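**Ticket: Istus build, right hand slow to close**
Opened Friday, April 19, 2019. Site: Drirkach shared workshop.

The right thumb lags the fingers when loading cans into the drawer.

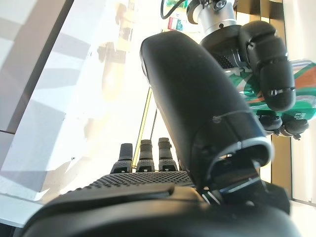 Hartono: Please check the thumb offset before replacing any parts.

Offset reset to 5. Wrist view checked with the hand open.

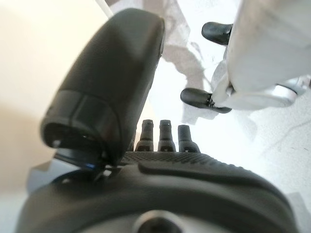

Does the Tritulon controller need a restart after a reset?
Wait 60 seconds, then restart it.

Restart completed. The drawer routine was then

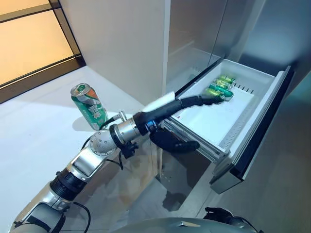

run at 60 percent speed, with grip level 2. Ticket remains open.

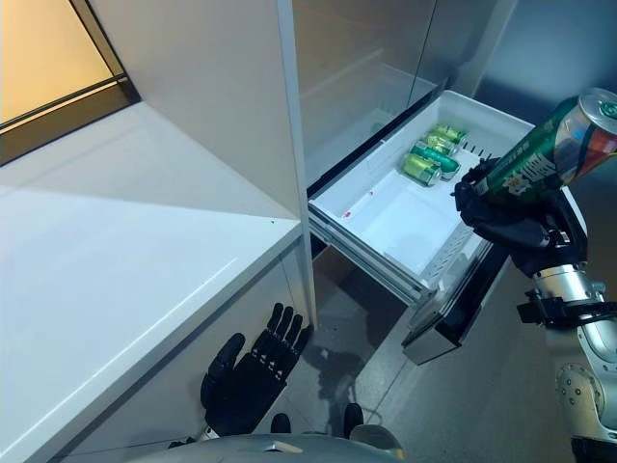

*Right hand holding a can over the drawer.*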